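3. Materials and Methods

3.1 Study sites

Water was collected from household taps in two districts, Bullside and Jadoon, which are supplied by the same treatment works but through separate mains. The Bullside main is mostly cast iron and was laid in stages over several decades. The Jadoon main was replaced with plastic pipe before the study began. Households were recruited by letter, and 60 agreed to take part, split evenly between the districts. Homes with a water softener or a filter fitted under the sink were left out, as were homes where the kitchen tap was fed from a storage tank.

3.2 Collection of water

Residents were asked not to run the kitchen tap overnight. In the morning they filled one bottle with the first water drawn, let the tap run for 2 minutes, and then filled a second bottle. Bottles were picked up before noon and kept in a cool box until they reached the laboratory. A short form went with each pair of bottles and asked when the tap had last been used, whether any plumbing work had been done that year, and whether the household drank its water straight from the tap. Forms with no time entered were followed up by phone.

3.3 Tasting sessions

Tasting was done by an untrained panel drawn from both districts. We chose untrained tasters on purpose - complaints to the supplier come from ordinary customers, and we wanted scores that could be set beside the complaint records. Panel members were asked not to smoke, eat or drink coffee for an hour before a session. Water was brought to room temperature and served in white paper cups, 100 ml to a cup.

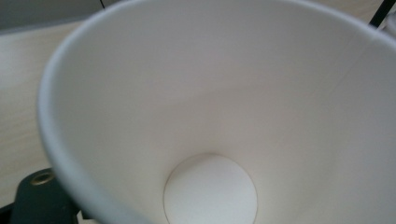

Each cup carried a random code on the outside, and the order of serving was changed for every taster. Tasters scored the water for metallic taste, chlorine taste, earthy taste and overall liking on a nine-point scale. They were told to take a full mouthful, hold it briefly and spit or swallow as they preferred. Plain crackers were given between cups. In all, 600 sets of scores were returned. Sets with one or more blank lines were kept for the items that had been filled in and dropped for the rest.

One known weakness of paper cups is that they can add a slight taste of their own. To check for this, a bottled water (Zondport, still) was served in both paper and glass at the start of each session. The paper cups scored slightly higher for earthy taste but did not differ from glass on the other items. No correction was applied to the main results, as every tap sample was served in the same kind of cup.

3.4 Setting of the sessions

Sessions were held in a plain room away from the laboratory, with the windows closed and no food prepared nearby. Tables were wiped with unscented cleaner and left to air before the panel arrived. 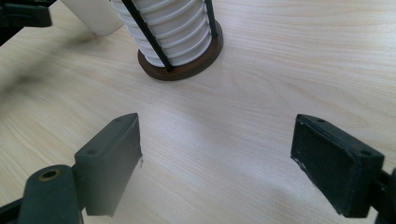
Figure 1. Pale wooden tabletop, with a white ribbed cylindrical object in a stand with a dark brown round base.

3.5 Analysis

Scores were entered twice and compared, and mismatches were settled from the paper forms. Mean scores for first-draw and flushed water were compared within each home, and then between districts, using the Erkudora statistics package. Taster was treated as a random effect. Because scores for metallic taste were strongly skewed toward the low end of the scale, the tests were repeated on ranks. Both versions are given in Section 4 where they differ.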